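## 4. Setting Up the Plindavis Shot Clock Pair
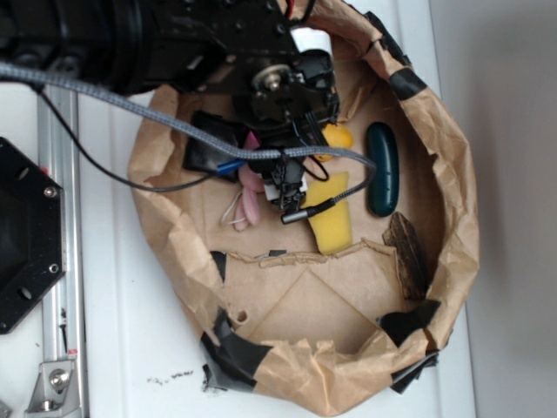 *Fig. 4. Gripper over an opened paper bag, with cable and connector.*

This section covers mounting and pairing the two shot clocks with the Ranen scorer's console. Complete Section 3 (console power and scoreboard link) before you start. The clocks will not pair with a console that has no scoreboard assigned.

### 4.1 Mounting

1. Switch off power to both backstops at the wall panel.
2. Hang each clock on the upper rail of its backstop bracket. The arrow on the rear plate must point up.
3. Tighten the rail bolts by hand, then give each a quarter turn with the supplied wrench.
4. Attach the safety cable to the building structure. Do not attach it to the backstop.
5. Route the power lead along the bracket and leave enough slack for the backstop to fold fully.

> **CAUTION:** Fold and unfold each backstop once with the power off. If the lead pulls tight at any point, reroute it before continuing.

### 4.2 Pairing

1. Restore power. Each clock shows two dashes.
2. On the console, open **Setup > Clocks > Add**.
3. Press and release the recessed button on the home-end clock. The console lists it as HOME.
4. Repeat for the visitor-end clock.
5. Enter the pairing code 1942 and press **Save**.
6. Check that both clocks show the same value.

Pairing times out after 60 seconds. If it does, return to step 2. Clocks already saved stay saved.

**Note:** The Trutik wireless horn uses the same channel group as the clocks. If a horn is installed, set it to channel 2 before pairing.

### 4.3 Possession settings

| Setting | Function |
|---|---|
| Full reset | Value loaded on change of possession |
| Short reset | Value loaded on an offensive rebound |
| Tenths | Shows tenths of a second near expiration |
| Auto blank | Blanks the clock when game time is lower than the reset value |

Enter the reset values required by your league. The console does not check them against any rule book.

### 4.4 Test before play

1. Set the game clock to 60 seconds and start it.
2. Press **Full reset**, then **Short reset**. Both clocks must follow each press.
3. Let the shot clock run to zero. The horn sounds and the backboard lights come on.
4. Stop the game clock. Both shot clocks must stop with it.

If one clock lags behind the other, remove both from the console and pair them again. For clocks mounted on Ghaffari folding backstops, see Section 7 for the extension bracket.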